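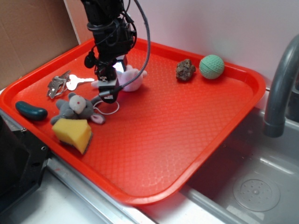 The Tray by the Sink
Small things of our house, part four

Share 46 Comments 81

Welcome back to my little gallery. If you are new here, my name is Eylül Yurt and I write about the ordinary things which live in a home. In the earlier parts I showed the button tin, the shelf over the door and the drawer with the candles. This time it is the turn of the orange tray.

Every home I know has one place where small things come together. In my mother's home it was a copper bowl near the telephone. In our first apartment it was the top of the refrigerator, and we were always losing something behind it. Now it is a plastic tray on the kitchen counter, in a color between orange and red that my husband calls "traffic color." I bought it at Yalçınkaya, the household store near the old bus station, together with 40 clothespins and a bucket. I wanted the white one, but they had only this. After some years I must say that the bright color was the better choice, because I see the tray from the hallway and I remember to look in it before I go out.

The rule in our family is simple. If you find a small thing on the floor, on a chair or between the pillows of the sofa, you put it on the tray. On Thursday evening, after the dishes, everybody must take back what is theirs. What stays on the tray for three weeks goes to the box in the closet. My children know this rule very well and they have many arguments against it.

I like trays with a pattern on the floor. A smooth tray is easier to wipe, this is true, but round things travel on it when you carry it. The pattern needs an old toothbrush and warm water with a drop of dish soap. I use the Stoltar soap without perfume, but any mild soap will do the work. Do not use the rough side of a sponge, it takes the shine away and the shine does not come back.
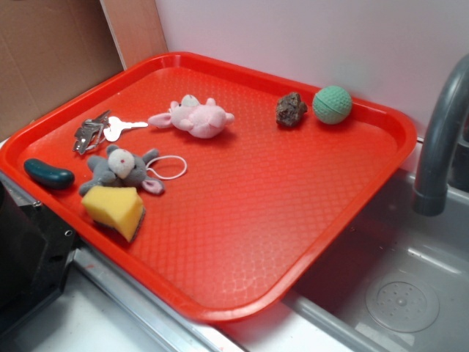
Keys, pink plush toy, rock and mint-green ball toward the back; cucumber, gray mouse and the cheese sponge on the left.

A few words about the things, for those who always ask me in the comments.

The keys. They are the reason why the tray exists. Before it, I was late for work many mornings because of keys. The light-colored one is for the house and it must never leave the ring, please, if my family is reading this.

The gray mouse. It has a white string loop, so you can hang it on a hook or on a door handle. My daughter carried it on her wrist for one whole winter. I washed it by hand many times and dried it on a towel, and the pink inside the ears kept its color.

The cucumber. It came from a toy kitchen set. The tomato and the bread of this set were given to my cousin's son in April, but the cucumber was under the sofa on that day, so it stayed with us. It is dark green and quite shiny, and my father-in-law once reached for it when he was making salad.

The cheese sponge. It is cut like a wedge of cheese, with a yellow foam side and a darker side for scrubbing. I bought it only because it made me laugh. The thin corner is useful for the inside of tea glasses, where a normal sponge does not go well.

The rock. My son found it on the walk above Ullus and carried it home in his pocket, and there was a hole in the pocket afterward. He weighed it on my kitchen scale – 455 grams, and he was very proud. I offered to put it in the garden. He said no.

The ball. It has small dimples like a golf ball and a nice mint-green color. The neighbor's boy says it is his, my son says it is ours. For now it lives on the tray, and both of them can visit it.

The pink plush toy. It has short legs and a soft tuft, and we cannot agree if it is a pig or a mouse. I say pig. Write me your opinion below.

If you want to make such a place in your own kitchen, choose a tray with a raised rim and keep it where you pass every day. Do not choose a very big one. My sister took a huge tray from Hiteck and in one month she had mail, chargers and half of a lamp on it. Also, wipe the counter below it when you wipe the tray. I forgot this for a long time and I was ashamed when I finally lifted it.

In the next part I will show the hooks behind the kitchen door, and the apron with the burned pocket.

Would you like to get the next gallery by email? Enter your address to receive our newsletter. You can unsubscribe at any time.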